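Sorting out the breakfast end of the counter

We moved into the flat on Hatudum Street in November, and for the first two months everything we owned for breakfast lived wherever it had been put down on moving day. The kettle things were near the sink, the cereal was on top of the fridge, and the bread moved about. I have finally given one end of the counter over to breakfast and I'm writing down how it's laid out, partly for my sister, who is about to do the same thing in a kitchen half the size.

The counter is white with grey veins and it shows every crumb. The backsplash is small upright tiles in greys, black and silver, put in by the previous owner, Thaddäus Moser, who also left us a typed sheet on how to bleed the radiators. I wouldn't have picked the tiles, but they hide splashes well and I've stopped noticing them.

What I wanted was for toast and coffee to happen in one spot. I used to walk the length of the kitchen with a hot slice of bread in my fingers looking for the board. Now the board sits right behind the two-slot toaster, and the French press is beside it.
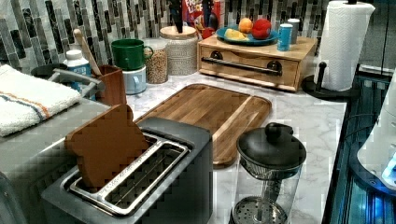 Toaster, board and coffee, with the fruit on top of the drawer box.

The box with the long bar handle was the big change. It's light wood, it has one drawer, and the top is flat enough to put a plate on. I'd looked at bread bins in Zwahlen and they were all either too deep for our counter or had a roll-up lid, and I know from my mother's kitchen what happens to roll-up lids. The top of a drawer box gives you back most of the space it takes. The fruit plate lives there, and so do the salt and pepper.

I tried the plate in other places first. On the dining table it got buried under mail. On the windowsill the bananas went brown in a couple of days. On the box it's at a height where you see it while you're waiting for the toaster, and we do eat more fruit than we did. Apples and oranges go first in our house. Bananas I buy in small amounts because neither of us will touch them once they have spots.

The handle took me a while to come around to. I had it down as too heavy for something that size, and I priced a pair of plain wooden knobs at Treramlow.
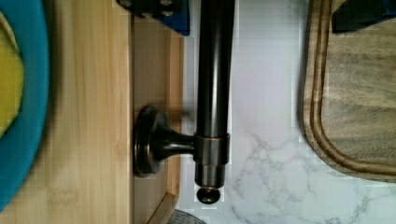
In the end I left it alone. The dark metal goes with the kitchen better than I'd thought, and you can open the drawer with two fingers when your hands are covered in jam. A knob needs a proper grip. I wipe the metal down when I do the counter, and that's all the care it gets.

I had meant the drawer for bread and tea. It has become the snack drawer. A bag of chips fits flat in it without being crushed, which can't be said for any cupboard we have, so chips are what ends up in there. I've stopped fighting it. The rule now is one open bag at a time, and the rest stay in the hall cupboard where you have to make an effort.
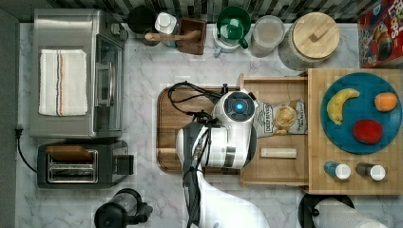
The rest of the counter

The toaster oven stays at the other end of the breakfast stretch. We argued over whether we needed it along with the ordinary toaster, and I was on the side of getting rid of one. I lost, and I'll admit the toaster oven does a cheese toastie properly and saves heating the big oven for two people. A tea towel usually ends up folded on top. I take it off before turning the thing on, and I'd say the same to anyone with a similar habit.

Everything that isn't used daily goes along the back wall. The rule I set was one row only, no stacking and nothing in front of anything else. If something new comes in, something old has to go in a cupboard.

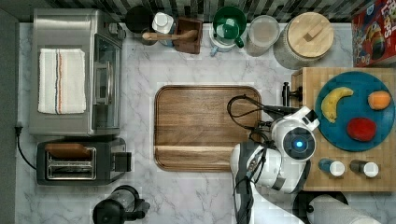
Cereal is the item that breaks the rule most often, as the boxes are tall and bright and there's no making them look tidy. I did think about decanting it into a canister. Then I'd have a canister and half a box left over, so it stays in the box.

The cutting board gets washed by hand, dried with a towel and put straight back. I oil it when it starts to look pale. Crumbs from the toaster get tipped out over the sink every couple of weeks, more often if we've been eating the seeded loaf.

I still need a home for the bread knife. It's in the cutlery drawer for now, wrapped in a bit of cardboard, and my sister says a magnetic strip is the answer. I don't want to drill into the tile, so I'm looking at ones that screw under the upper cupboard. If I find one that fits I'll put the measurements up.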